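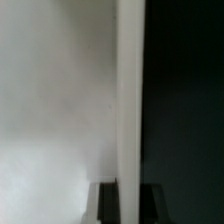
Smudges, specks and shiny dark doors: wiping down the big flat surfaces

292 shares
4 comments

I love a ten-minute job that changes how a whole room feels, and this is my favourite of the lot. Forget the drawers and the back of the pantry for one afternoon and go after the big plain surfaces instead: painted panels, cupboard ends, door frames, and anything dark and glossy. They take up so much of what you see when you walk in, and they're so easy to stop looking at.

Start with the light

Pale grey and off-white are sneaky colours. Stand straight in front of a matte panel and it can look spotless, then you move half a step to the side and there's a grey smudge right at hand height. So before you wet anything, turn off the overhead light, open the blind and look along the surface from one side. A torch held flat against the wall does the same job at night (and is weirdly satisfying!). Soft shading that shifts as you move is only the light. Marks stay put.

Matte paint and matte panels

Dust first, always. A dry microfibre cloth, top to bottom, before any water comes near it. If you skip this you just make thin mud and push it about.

Then mix 4 drops of dish soap into 200 mL of warm water. I know it looks like nothing, but any stronger and you'll be rinsing until teatime. Dip a corner of the cloth, wring it as hard as you can and dab at the smudge. Dab, dab, lift. Rubbing a matte finish can polish it, and a shiny patch is a lot harder to live with than a finger mark. Go over it with plain water on a second cloth and let it air dry.

Tiny specks are often just stuck-on dust or a bit of cooking spatter. Lay the damp cloth over them for a minute and most will come away with a fingertip. Please leave the melamine sponge in the cupboard until you've tried it somewhere out of sight. I took a very clean, very shiny circle out of our hallway in May and I'm still hanging a calendar over it.

White edges and strips

This is the part I get excited about. A clean white edge between two colours makes everything around it look sharper, even if you do nothing else. Wrap the cloth around an old butter knife (the blunt sort) and run it down the full length in one go. If there's a bevel, do it as its own pass, as that little angle holds a line of dust you won't notice until it's gone. An old soft toothbrush is good for the bottom few centimetres, where everything settles.

If the strip sits right beside something dark, wipe away from the dark side so you're not dragging fluff across it.

Glossy dark panels

Black and near-black glossy surfaces show everything, and they show streaks most of all. Two cloths again, one barely damp and one bone dry, and work in sections as wide as your shoulders. Spray the cloth, never the panel, so nothing runs down into the edges. I've used the Sundden glass cloth on ours for ages and it's brilliant, though a well-worn cotton tea towel comes very close. No fabric softener when you wash either of them! It leaves a film and you'll be chasing streaks all week.

Check your work from low down as well as standing up. Crouch, look up towards the window, and you'll catch the bit you missed.

Keeping it that way

I keep a dry cloth on a hook by the door and give the hand-height zone a quick once-over whenever I'm waiting for the kettle. The full wipe-down happens when I feel like it, usually on a bright day when the marks are showing off.

Comments (4)

Did our pantry doors last night with the torch trick and I'm horrified. Great tip though, thank you!

Does this work on wallpaper?
Reply: Only if it's the washable kind, and try a corner behind the furniture first.

The butter knife! Why have I been using my fingernail all these years.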